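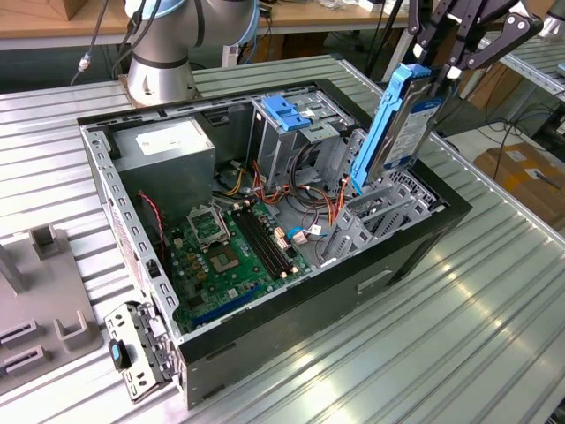

A hard drive in a blue caddy and an open desktop tower.

How to send a written statement to the Drorkmont maternity care inquiry

By Boris Vávra
November 5, 2019

Print this page | E-mail this page

Quick guide, written fast. The inquiry panel wants statements from women who were refused treatment, delayed, or sent out of the region for care they should have gotten close to home. Partners and staff can write too. The window is open now and closes at the end of February. Last time the panel asked for statements it got 3,039 of them, and a lot went in the wrong pile over small stuff. So.

Before you write

Get your records. Ask the hospital in writing, not by phone. One paragraph is enough: your name, date of birth, the dates you were seen, "I request a full copy of my file." Sign it. Keep a copy of the letter. If you were seen at Enonden, the records office there is separate from the main desk, so put "Records" on the envelope or it goes round the building for weeks.

Don't wait for the file to start writing though. Start with what you remember and fix the dates later.

Then make a plain timeline. Date, place, who you spoke to, what they told you. One line each. If you don't know the exact day put "early spring" or "the week after the second scan." A guess marked as a guess is fine. A guess written like a fact can hurt you later.

Writing it

Keep the main statement to 900 words. The form will take more but the readers work from the first pages, and anything over gets put in an annex.

Start with what happened. Not the law. Plenty of people open with a page on treaties and it pushes thier own story down to page three. Something like:

"I was 21 weeks pregnant when I was told the baby would not survive. I asked what my choices were. The doctor said she could not discuss that with me."

That does the job. Then go on in order. What you asked for, what you got told, where you went instead, what it cost you. Money counts — train fares, hotel, days off work, childcare. Receipts if you have them. If you don't, say so and give the amount anyway.

Say how it affected you after. Short is fine. You don't need a letter from a therapist.

Last part is what you want changed. Be specific. "Better care" is hard to act on. "A written list of options handed over at the same appointment" is something they can put in a recommendation.

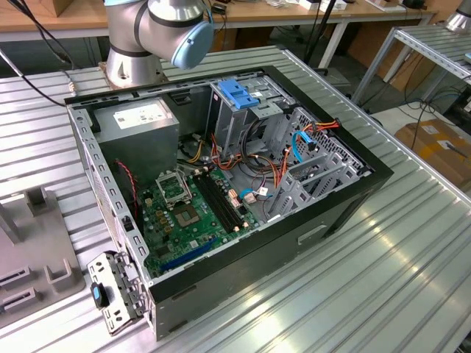 If you want to bring in the rights side, one paragraph near the end. Name the right in ordinary words: privacy, equal treatment, not being treated cruelly. The Danko ruling is the one most people here point to and you can just write "see Danko," the panel knows it. No need to quote.

Names and privacy

Three choices on the form: public, public with no name, or confidential. Pick one. Leave it blank and the statement is treated as public, this has caught people out before.

With the no-name choice, read your text again for things that give you away. Village, job, the ages of your kids. In a small place that's as good as a signature.

Don't name individual nurses or doctors in the main text. Write "Doctor A" and put the key on a seperate sheet, marked confidential.

Sending it

Online goes through Flererex. Make an account, choose "Statement," upload as a PDF. Number your attachments and use the same numbers in the text. Limit is 99 pages all together. Wait for the confirmation e-mail and save the reference number. No e-mail after a day, log in and check, sometimes the upload sits in drafts.

By post: 2 copies, single sided, no staples. Keep the originals. Get proof of mailing.

Can't write it yourself? Someone can write it down for you. You both sign, and they add one line saying they read it back to you. Other languages are accepted, translation is on the panel and you don't pay.

After

You may get a call asking if you'd speak at a hearing. You can say no. Your statement still counts the same. You can also withdraw it any time up to the draft report, by letter, with the reference number on it.

If you had a court case going, talk to your lawyer before you send anything. Even a short call.

Print this page | E-mail this page

Related
How to ask a hospital for your file
What the Danko ruling means for patients
Travel costs for care outside the region: what to keep
Drorkmont inquiry: who sits on the panel
Speaking at a public hearing, first time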